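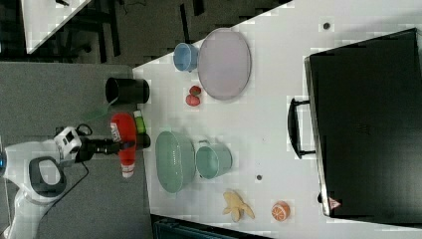 Opinion > Home > Toy kitchens

I think a play kitchen should stay mixed up. Strawberries can share a table with a spray bottle – children don't sort by aisle.
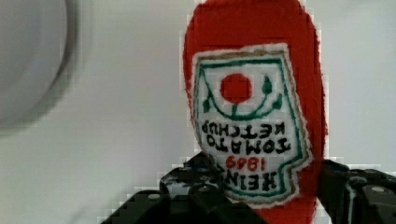

Labels matter

A ketchup bottle in red felt, lettering stitched on, gets read aloud.

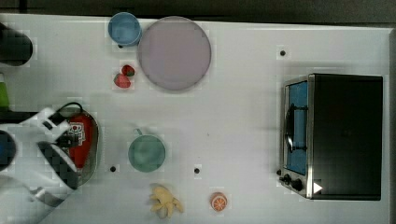

Matching sets bore my two by July.
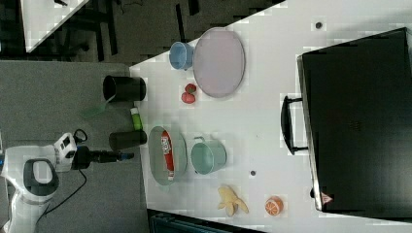
Buy less and buy it odd. A partly peeled banana beside half an orange is lunch enough.

Recent
Roserport yard sales
Storing toy food

Contact Remo Stöckli | Back to top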